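Werkstatt-Tipps: Hausordnung für den Tischroboter

Wer sich einen kleinen Greifarm auf den Küchen- oder Werktisch schraubt, hat meist nach 2 Tagen die erste Schramme im Holz und nach 5 die erste im Geschirr. Ein paar Regeln helfen. Sie stammen von Ibsa Tsegaye aus der Bastelwerkstatt in Gustetow und hängen dort an der Wand, knapp über dem Loch, das der Arm vor der Einführung dieser Regeln hineingeschlagen hat.

Erstens: Erst der Strom, dann die Finger. Gemeint sind Ihre. Wer im Arbeitsbereich etwas umlegen will, drückt vorher auf Halt. »Ich bin ja schnell« gilt nicht als Schutzeinrichtung.

Zweitens: Not-Halt in Reichweite der freien Hand, also nicht hinter dem Arm, nicht unter der Zeitung und nicht im Nebenzimmer, wo die Steckdose so praktisch war.

Drittens: Langsam anfangen. Ein neuer Ablauf läuft bei uns 6 Mal im Schneckentempo durch, bevor jemand am Regler dreht. Das ist langweilig. Kaffee holen darf man trotzdem nicht.

Viertens: Kabel nach oben und mit Spiel verlegen. Zu straff gezogen reißen sie, zu locker angeln sie die Zuckerdose vom Tisch. Einmal von Hand durch alle Stellungen fahren und zusehen, wo es spannt. 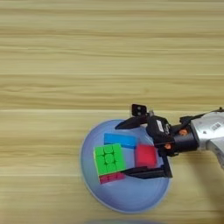
Fürs Üben nimmt man, was nicht zerbricht und nicht ausläuft. Eier kommen später, das gute Porzellan der Schwiegermutter gar nicht. Zauberwürfel und Bauklötze sind ideal – kräftige Farben, gerade Flächen, und Grün, Blau und Rot verwechselt auch abends keiner. Ein flacher Teller hält die Sachen beisammen, ist aber tückisch: Die Finger müssen über den Rand hinweg und trotzdem tief genug hinunter. Vor dem Zugreifen stehen sie offen zu beiden Seiten des Klotzes, wie hier beim roten. Liegt ein Nachbar so dicht dran wie der blaue am Würfel, lieber erst auseinanderschieben.

Fünftens: Feierabend heißt Arm in Ruhestellung, Stecker raus, Tisch abwischen. In dieser Reihenfolge.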